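Speaker notes: What we learned from the Rotis trial kit
Brostbridge user day, 24 March 2026
Slot: 18 minutes plus questions

Opening

Thanks for coming. I work on the packing side at Brostbridge. We put flat goods into mailers for small shops: wallets, card holders, badge sleeves, luggage tags. Today is a review of the Rotis kit from Vorkach, which we had on trial from October.
We paid the normal trial fee. Vorkach has not seen these slides.

Slide 2. What is in the kit

One small arm, a two-finger gripper, a wrist camera, a base plate and a license for Eren, the software you teach it with. Fingers are a wear part and are sold in pairs.
It arrives in two cases. Setup took us most of a morning, and a lot of that was finding a surface the base plate would clamp to. Measure your table edge before you order. Ours was too thick for the clamps and we had to move benches.

Slide 3. What we asked it to do

Pick up one flat item, move it to the tray, let go. No sorting, no folding. We picked that job on purpose. It is dull, we do it all day, and flat soft things are hard for a two-finger gripper.
(Ask the room: who here handles flat goods? Wait for hands.)

Slide 4. Teaching

Eren works by showing. You guide the arm through the job and it records. Vorkach suggests 50 recordings per item to start. We did 50 for the first card holder and the result was usable but jumpy. We went to 80 and it settled down.
Two people did the recordings. If I did it again I would have one person do the first batch. We approach an item from different sides and you could see the arm hesitate between the two.
The recording screen is clear. Deleting a bad take is not. You have to close the session, go to the list, and find it by time. We asked for a delete button and were told it is on the list.

Slide 5. Gripping flat things

This is the part most people ask me about, so slow down.
A card holder lying flat gives the fingers very little height to work with. If they close too high they slide over the top. If they come down too low they press on the table and the arm stops with a force warning. The window between those is small.
What helped: setting the table height in Eren again after every move of the base plate. What did not help: turning up the grip force. That only bent the holder.
Clear sleeves are a second problem. They reflect, and the reflection changes when the arm moves over them. We turned off the lamp over the bench and used the ceiling lights only.
Patterned tables: we expected trouble and had less than with the sleeves. I would not read too much into that from one bench.

Slide 6. The wrist camera view

The last picture in the deck is from the wrist camera. Keep it for the end and leave it up during questions.
The point to make is how much of the view the fingers take up when they are down at the item. Part of what you are picking is hidden at that moment. If your item has a number or label that has to be read, read it on the way in.

Slide 7. Support and cost

We opened 7 tickets. All were answered, most by the next day. One answer was wrong and was corrected after we sent a recording.
I am not showing prices because ours was a trial rate. Ask Vorkach for the yearly Eren license as a separate line. On our first quote it was folded into the hardware and we missed it.

Slide 8. Would we buy it

For one item in long runs, yes. For a bench where the item changes several times a day, not yet. The recording time eats the gain.
We are keeping one kit on the card holder line and sending the second one back.

Questions

Likely ones: Can it do stacks? We did not try. Does it need a fence? Talk to your own safety person, our setup will not match yours. Can you share the recordings? Not the customer items.
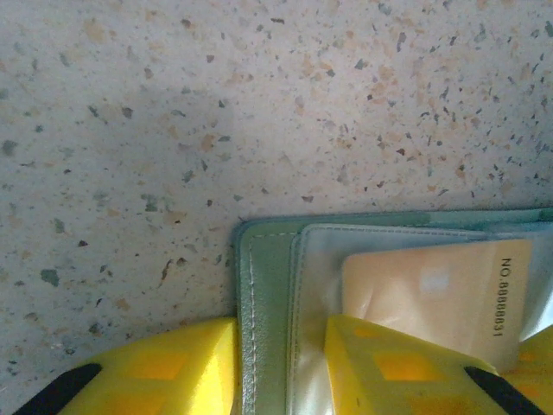

Slide 9. Wrist camera view, card holder with sleeve and card between the fingers.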